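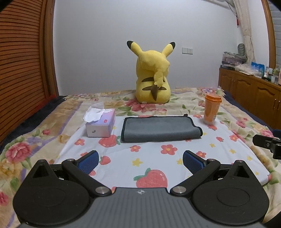
2. Setting a monthly distance target

Before you start, pair the Canis foot pod with the Moten app and complete one run of any length. The target screen stays grey until a run has been saved.

1. Open Moten and tap Plan, then Monthly target.
2. Choose kilometres or miles. Changing the unit later clears the target.
3. Enter the distance. The app accepts whole numbers only.
4. Set the start month. If you choose May, runs saved in April are left out of the total.
5. Tap Save. The pod flashes twice.

Note: Treadmill runs count towards the target only if Indoor mode was switched on before the run began.

Note: If a run is missing, hold the pod within two metres of the phone and tap Sync. Transfer can take more than 17 seconds for a long run.

Caution: Do not remove the pod battery during a sync. The run being copied will be lost.

To share progress, tap Share on the target screen and untick any account that should not receive posts. Sharing is off by default.

Page last revised Mar 11, 2019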